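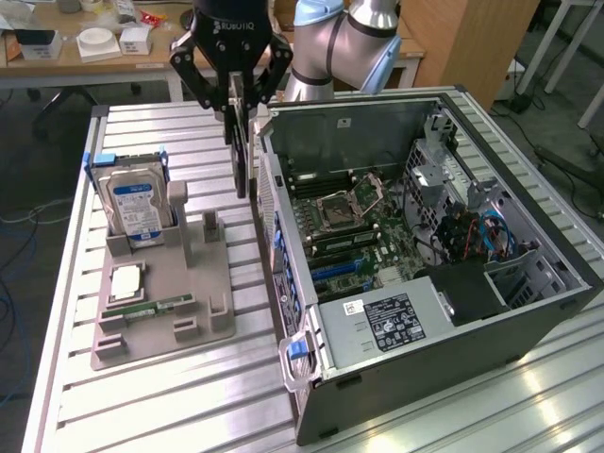 Two-finger gripper drops or skews memory modules – recalibrate or replace the pads?

We have a bench cell that builds up desktop towers lying on their side. The arm has a Robotiq two-finger gripper and picks from a grey printed fixture sitting on the extrusion. Drives in caddies are fine. Memory modules come up on a slight lean, and then the arm tries to post them into the slot like a letter through the wrong door. The cell logged 1,142 picks in April and 152 of them faulted. I've retaught the pick point so often that I know its coordinates better than my phone number. Gresow support suggested a reboot.
– Wonar

Stop reteaching. If drives are fine and thin parts aren't, look at the fingertips first. Wipe the pads with isopropyl and a lint-free cloth, arm stopped and locked out, then check both faces with a straight edge. Nip up the finger bolts while you're there.

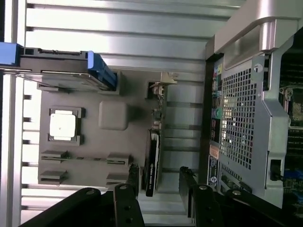
Those bolts work loose a hair at a time, and a hair is plenty on a part that thin. We check ours every 300 cycles and swap pads at 1,000, whether they look tired or not. They never look tired. Do the bolts before you recalibrate the gripper, or you'll be doing it twice, as I did.

Printed fixtures also creep. Try a module in the holder slot by hand, and if it rocks, reprint the fixture in something stiffer.
– Fenix

Had the same, was the fixture. Colour of the filament makes no difference, before anyone asks.
– El Khatib

Try another reboot?
– Gresow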